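28 January 2019

Open day at the Kordestani annex, Larkuncombe. Over 100 visitors by the sign-in sheet, most of them for the afternoon session. I stayed with the tabletop work and skipped the Costau lecture on palletizing.
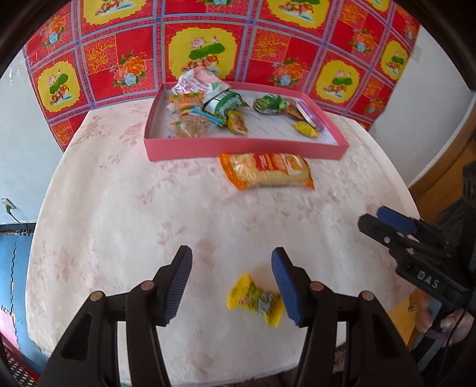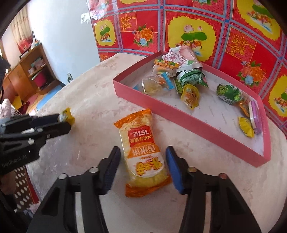
Hand-held grippers, wrapped sweets, pink tray on a round table.

The two-finger linkage is simple and I liked it. Pads are ribbed rubber, replaceable, quoted at 660 grams for the complete tool. I tried one for eight minutes. The trigger is stiff at first and my wrist noticed the weight sooner than expected. Twisted wrappers are the awkward case – grip the end and the candy swings, grip the body and the pads have to close nearly all the way. Flat packets need a shallow approach angle. I asked about pad wear and got a vague answer.

Moson had a conveyor demo in the next room, stopped twice for a sensor fault. Seven people waiting, so I moved on.

To do: write for the pad hardness figures, compare with our August measurements. Train home delayed at the junction. Notes typed up before supper.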